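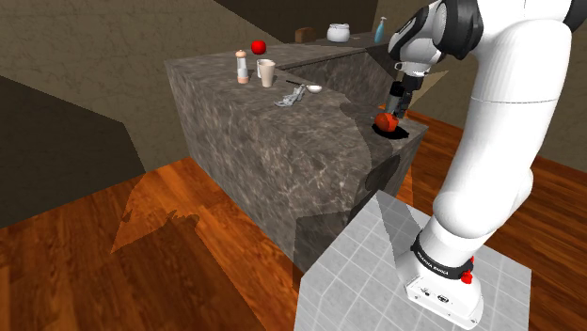 A reader objected in July that simulated kitchens are useful for demos and for nothing else, and that a policy score obtained on rendered marble should not be printed next to one obtained on a real counter. The objection is fair for most packages I have tested. It is the main thing I wanted to check in Mugo, the evaluation kit from Grestex, and the answer is mixed.

Mugo review, version tested: current release as of 03/02/2019

Mugo takes a trained grasping policy, places it on a simulated arm in a furnished scene, and runs it repeatedly while varying object placement, lighting and surface textures. The scoring method is called Elex. It differs from a plain success count in that each trial is weighted by how far its starting layout lies from the layouts in the training set. A policy that only repeats what it has seen therefore scores low even when its raw success rate is high.

Setup

Installation took one afternoon. The kitchen scene loads with a Franka Emika arm on a fixed pedestal beside the counter, and the arm can be driven from joint or end-effector commands. The documentation covers the first well and the second poorly -- the sign convention for wrist rotation is given two different ways on the same page. I used the one in the code.

Test

I trained a single policy on 800 demonstrations from the Bisenbridge set and ran 1000 trials in the kitchen scene. The policy completed 876 of them. Elex put the same run well below that raw rate, and the per-trial log shows where the weight was lost: layouts with clutter close to the target object, and layouts where the target lies in the shadow of the arm. I repeated the run with 5 random seeds and the order of the failure categories did not change. That stability is the strongest argument for the method.

Rendering

The overhead light is harsh and the shadows have no fill. In the wrist view this matters, as the policy receives those pixels directly. Texture problems are easy to find in the same view: stepped edges on the stone and on fruit skin, and label text that comes out mirrored. A policy trained on real images will meet none of these on a real counter, so part of any failure count belongs to the renderer. Elex has no term for this. 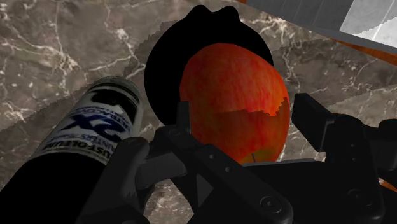 Wrist view: apple between the fingers, solid black shadow behind it, mirrored lettering on the can at left.

Contact

Finger contact with round objects is adequate at low closing speed. At the default speed, fruit is sometimes pushed out of the grip before both fingers register contact. Lowering the speed fixes most of it and lengthens each trial.

Verdict

Elex is worth using for comparing two policies under the same conditions. I would not quote its score as a prediction of real performance, and the Mugo manual should say so in the first chapter. The log format is plain text and reads into any script. The texture errors need a patch, and the shadow setting should be exposed in the scene file -- at present it is compiled in.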